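Updated 2026-08-16 for the Wotberg parish office.

## Preparing a clergy biography for the service bulletin

A bulletin biography runs to 200 words at most. Longer text goes on the website, with a link printed under the short version.

1. Open the template in Stekura and save a copy under the minister's last name.
2. Enter the full name and title as they appear on the ordination certificate. Use the title once, then the last name alone.
3. List degrees from earliest to latest, each with school, city and year. Spell out the degree name.
4. List congregations served in the same order. For guest preachers, give only the current one and the two before it.
5. Leave out home address, phone number and names of children under 18.

Send the draft to the minister as plain text and ask for corrections in writing. Wait for a reply before setting the page. 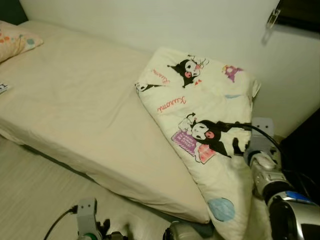
Nektarios Kalogeropoulos wrote to ask whether honorary doctorates belong in step 3. He had seen one listed ahead of an earned master's in the Garba bulletin, and two readers had taken it for a research degree.

Honorary degrees go on a separate line after the earned ones, with the word "honorary" in front. They don't change the form of address in the bulletin.

File the approved text in folder 427. Biographies set before November keep the old layout until the next reprint.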